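Parts bin

A parts bin is an open-topped box for keeping small things sorted, usually plastic, usually rectangular, and sold in colours bright enough to spot across a shed. I've been filling in this page for the Kollance household wiki since June, and bins are the bit I was most looking forward to writing (I own far too many).

The classic sort has thick walls, so it can be knocked about and stacked without splitting. Some have little tabs or flanges on the sides as well. Mine are mostly Doltis ones, 215 mm long and 95 mm wide, and I've stood on one by accident with no harm done to either of us!

A tray is a different animal. It's shallower, with a raised rim and often rounded corners, and you use it for whatever you're dealing with right now - screws out of a lamp, buttons off a coat, the odd caps that turn up in every drawer. Bins are for keeping, trays are for the job in hand, and I like to have both out together.
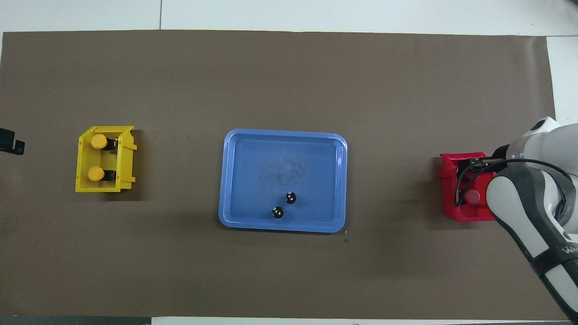

Colour is where people get keen. Indira Joseph, who started this wiki, gives every colour a fixed meaning and once logged 1,243 items that way. I only manage yellow for things that go back in the cupboard and blue for things I haven't decided about. Pale colours are kinder if you're sorting dark bits, as small black parts vanish completely in a black tray.

What goes underneath matters too. Brown paper is cheap, stops small round things rolling quite so far and can be binned when it gets grubby. Varela sell it in rolls 90 cm wide. It does crease and curl at the corners, so tape it down if that bothers you.

For washing, warm water and a drop of washing-up liquid is plenty. See also: Drawer dividers, Wollex boxes, Labels.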